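Kurkdale-list
Mon 17 February
From: Roy Dunmore
Re: the new dues and the mailing labels

Makis Chrysikopoulos wrote:
> The Siqueira people can take over our newsletter completely. They
> print, fold, label and mail it, and they say a club our size would
> save 83 dollars an issue. They need a yes from us before the spring
> number. I don't see a downside. Can we just agree here on the list
> and be done with it?

Makis, I'd like to see where the 83 comes from before I agree to anything. In January you passed along their price sheet and it listed a setup fee, a per-page charge and postage "at prevailing rates." The setup fee doesn't show up in the savings. Neither does the postage, as far as I can tell. If I leave things out of my budget I save money too.

We've also been through this once. Some of you will remember Omen, the outfit that was going to put all our back issues on disc. They had a nice price sheet as well. We got 3 discs out of them, one of which had somebody else's church bulletins on it, and it took me most of a summer to get the originals back. I still don't have the one with the Dulus Creek bridge article.
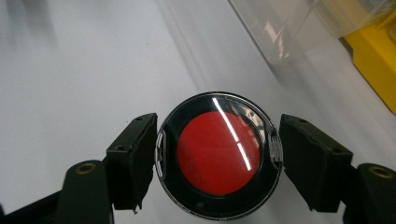
The other thing is the minimum. Siqueira's sheet says the rate is based on a run of 3,000 pieces a year. We don't mail anything close to that, even if every member who has moved away suddenly wanted a copy again. What do they charge when we come in under? I asked by email and got a brochure.

As for folding and labels, it takes us one evening and a pot of coffee at the Kurkdale library. About 8 people show up, and it's the only time some of us see each other between meetings. I'm not saying that should decide it, but it doesn't cost anything either.

If they'll put the full cost in writing, with the minimum and the setup fee, I'll read it and I may even vote for it. Until then I'm a no, and I don't think a vote by reply-all counts under our rules anyway. Please trim your quotes when you answer, the digest readers are complaining again.

Roy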